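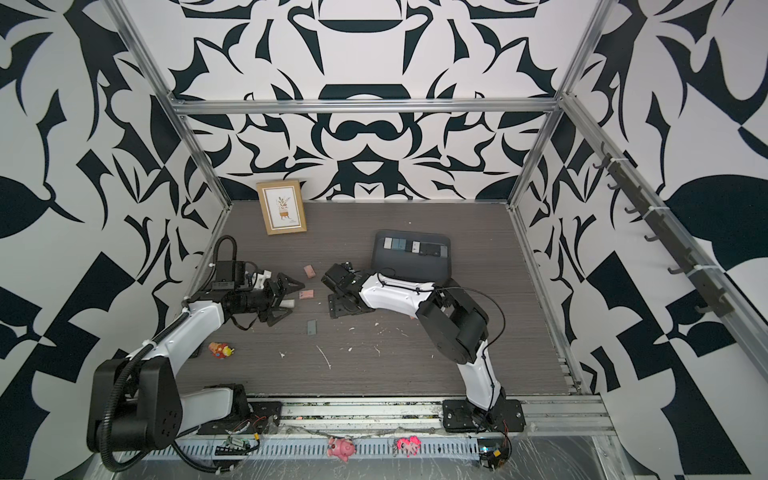 *Patterned walls, wood-grain floor, hooks along the right-hand rail.*

# Resdale rainfall and river notes

Hello! This is the tidy version of the rainfall records I've been nagging people for, all in one folder at last. If you've had the old zip from me, please bin it – the gauge names in that one were a mess and two of the columns had swapped places.

## What you get

- `daily_rain.csv` – one row per gauge per day, in millimetres
- `storms.csv` – 145 wet spells, with start and end times
- `gauges.csv` – where each gauge sits, how high up, and who reads it
- `notes/` – scans of the handwritten books, 266 pages of them

The daily file is the one most people want. Days run from 9 am to 9 am and the total goes against the day the reading was taken, so a soaking on a summer evening turns up under the next morning's date. I know some of you would like it the other way round (Jayanthi Bhat has told me so twice!), but the old books were all kept like this and I didn't fancy shifting every line by hand.

## Gaps and oddities

Blank means no reading. Zero means somebody looked and the gauge was dry. Please don't fill the blanks with zeros, it makes the Mays look like deserts.

`TR` is a trace, too little to measure. The loader turns it into 0.0 and sets `trace` to 1, so you can still find those days if you care about drizzle as much as I do. 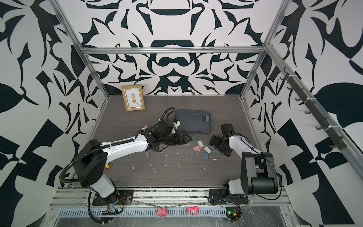 The Rao gauge was moved 200 metres up the lane when the hedge got too tall, and its totals before and after don't match up terribly well. I've given it two codes, `RAO1` and `RAO2`, and I'd treat them as separate gauges unless you've got a good way of joining them. Cúc Vương had a go at a correction factor and it worked nicely for winter but went daft in thundery weather, so it's left out for now.

Snow is melted and measured as water. In the older books it's sometimes written down as depth instead, and wherever I could tell, there's an `S` in the `flag` column. I will have missed a few.

## Loading it

```
pip install -r requirements.txt
python load_rain.py --gauge RAO2 --from-month 5
```

Leave off `--gauge` and you get the lot. There's also a `--hisia` switch that writes the layout the Hisia plotting scripts expect, with the date first and no flags.

## Thanks

Gangadharan Thampi typed up 600 lines from the worst of the water-stained books, which was heroic. Nhyira Agbenyega checked the storm times against her own diary and found a whole week I'd put in the wrong year.

## Using it

Do what you like with the numbers, just say where they came from. The scans are a bit different – ask Kamala Kandasamy before you reprint any of those, as the books belong to her family.

Last changed 4/22/26: fixed the height of the Traltico gauge, which I'd entered in feet.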